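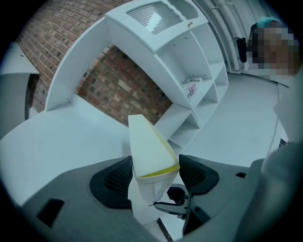

Catriona Carnegie wrote to us that her father's clinic changed his dialysis hours with one phone call, and she did not know what she was allowed to ask.

How to ask for a different treatment time

1. Call the clinic and ask for the social worker. The front desk can usually not change the schedule.
2. Say which hours are a problem and why. "The bus from Eston does not run before 5" is better than "it is too early".
3. Offer 2 other times that you can accept.
4. Ask for the answer in writing, with the name of the person who decided.
5. Keep going to the old time until the new one is confirmed - do not skip a treatment while you wait.

If the answer is no, ask for the grievance form. Send it by mail and keep a copy.

Ebuka Babalola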